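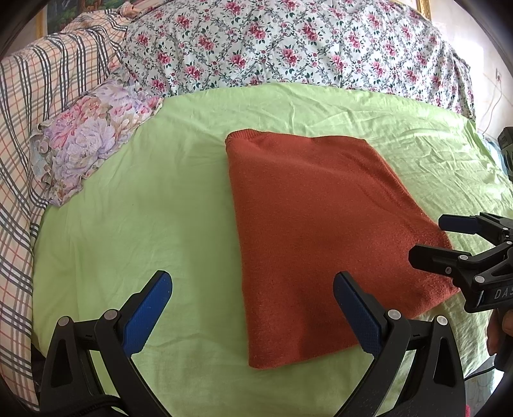

목록 | 이전 글 | 다음 글 | 답장 | 검색

수입식품 소모임 여러분, 안녕하세요. Lotte Geerts입니다. 지난번에 Cletus 님이 올리신 질문에 바로 답을 드린다는 것이 견본 상자 정리하느라 밀리고 밀려 1월이 다 가 버렸네요. 그사이 새로 오신 분들도 계시니 원래 글을 조금 옮겨 놓고 시작하겠습니다. 저희 동네는 아직도 아침저녁으로 쌀쌀해서 침대 위에 개어 둔 주황빛 니트 스웨터를 도무지 장에 넣을 수가 없는데, 올리브유도 이런 날씨에는 병 안에서 뿌옇게 굳곤 하지요. 마침 Cletus 님 질문이 바로 그 이야기였습니다.

> Cletus Alcantara 님이 쓰신 글:
> Zerinville에서 올리브유 견본 3병을 받았는데 2병이 바닥 쪽부터 하얗게 굳어 있습니다. 불량으로 보고 돌려보내야 할까요? 그리고 Cendico 쪽 최소 주문량이 360병이라는데, 저희 같은 작은 가게에는 너무 많습니다. 나누어 받으신 분 계신가요?

우선 굳은 것부터 말씀드리면, 너무 걱정하지 않으셔도 됩니다! 기온이 내려가면 흔히 있는 일이고, 따뜻한 방에 하루 이틀 세워 두시면 대개 다시 맑아져요. 저도 처음 겪었을 때는 깜짝 놀라서 밤중에 Dierckx 사무실로 긴 편지를 썼다가, 이튿날 아침에 멀쩡하게 맑아진 병을 보고 얼마나 민망했는지 모릅니다(답장은 아주 친절하게 왔어요). 다만 맑아진 뒤에도 냄새가 묵은 견과류 같다면 그건 다른 문제이니, 그때는 병 번호를 적어서 보내 주세요.

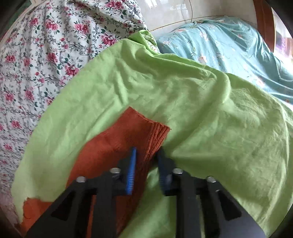 연두색 천 위에 개어 놓은 주황색 옷

주문량은 저희도 늘 고민입니다. 작년에는 가게 3곳이 모여 360병을 한 번에 받고 나누었는데, 라벨 문제만 미리 맞춰 두면 어렵지 않았어요. 한글 표시 사항은 꼭 출고 전에 시안을 받아 보시고, 수입자 이름을 누구로 할지도 먼저 정하셔야 합니다. 저희는 그걸 나중에 정하다가 스티커 4,000장을 새로 찍었답니다. 아직도 창고 선반 한 칸이 그 스티커예요.

Destach에서 나오는 토마토 병조림도 같은 팔레트에 실을 수 있는지 물어보는 중입니다. 된다고 하면 운임이 꽤 줄 것 같아요. 같이 하실 분은 원하시는 병 수와 받으실 지역을 이 글에 답장으로 적어 주세요. Cletus 님은 남은 견본 맛이 어떤지도 꼭 알려 주시고요. 저는 살짝 매운 쪽을 좋아하는데 저희 손님들은 순한 쪽을 더 찾으시더라고요.

모두 감기 조심하세요.

Lotte Geerts 드림

문의: 목록 관리자 | © 수입식품 소모임 | 맨 위로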